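Jultum Code

The Jultum Code is a voluntary code of good practice for recording household handling tasks with hand-held grippers. It is published by Grondier, a small standards publisher, and is used mainly by groups that collect demonstrations in furnished rooms for training robots. The current edition took effect on 3rd July and runs to 56 clauses.

Scope

The code covers tools carried by a person and fitted with a wide-angle camera. It does not apply to fixed arms, which are dealt with in a separate Grondier document, the Flavik Guide.

Fabric handling

Clauses on cloth are the longest in the code. Operators are to grip a single layer where practicable, lift at an even speed and keep at least one finger of the tool in view. A cloth that covers the whole lens for more than a moment is logged as an occlusion, and the recording is kept. Sheets and covers are to be checked for pins and loose threads at the start of each session.

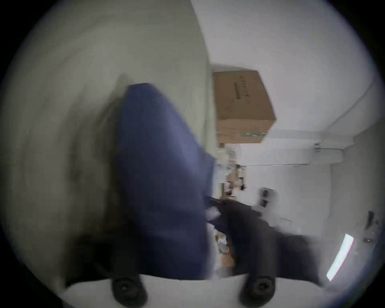

Blue fabric held at a hand-held gripper, with a wall outlet and a cardboard box behind.

Room conditions

The code does not require a room to be cleared. Ordinary household items may stay where they are, on the grounds that a robot will meet them in use. Walking routes are treated more strictly: papers, bags and cords must be moved out of the operator's path, and stored cartons must be stable. Names, addresses and faces are to be covered or blurred prior to release.

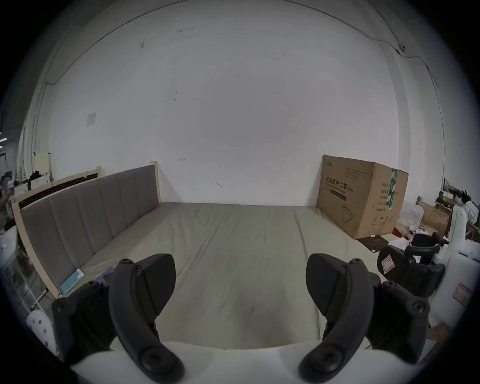
Open gripper fingers in front of a grey-green mattress; a carton labelled in Chinese stands in the back corner.

Records

Each session is given a log sheet noting the room, the task, the colour of the main object and any fault in the tool. Logs are kept for 89 days after the recordings are released.

Revision

An earlier edition had 144 clauses and was criticised as unworkable for small groups. A review by the consultancy Ó Briain recommended merging the sections on lighting and lens care. Comments on the current edition close in August.

See also

Flavik Guide
Grondier Document 2351, Cleaning of Gripper Fingers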